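Urban Transport, week 6 -- bike share basics

Notes from class, cleaned up a bit. Reading is still chapter 4.

Two kinds of system. Docked: bike goes back to a station. Dockless: leave it wherever the app lets you. Most cities end up with some mix.

Clarbridge case. Started with 136 bikes, all docked. Now 536. Stations didn't keep up, so full docks at 8 am downtown and empty ones up the hill. Classic problem. People ride down, nobody rides up.

Rebalancing = moving bikes by van or trailer, usually overnight. Expensive. Often the biggest running cost after repairs. Some operators pay riders a small credit to do it insted.

Key measure: trips per bike per day. Under one is bad. Don't mix it up with trips per member -- half of you did on the last quiz.

Pliltgate -- smaller city, dockless, 260 bikes. Fewer complaints about full stations (there aren't any), more about blocked sidewalks. Painted parking boxes helped near the train station, not much elsewhere.

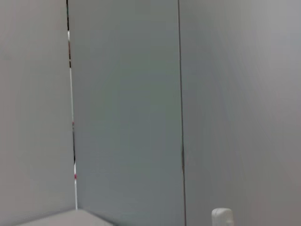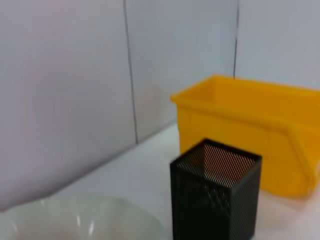 Station spacing. Rule we use in this course: five minute walk, tops. Wider than that and poeple stop checking the map. Dense center first, then push out. Do not scatter single stations at the edge of town.

E-bikes: fix the hill problem partly. Heavier, cost more, batteries need swapping.

For next time: pick one system, find its trips per bike per day, and say where you would put two new stations. 800 words max. Bring a map, hand drawn is fine.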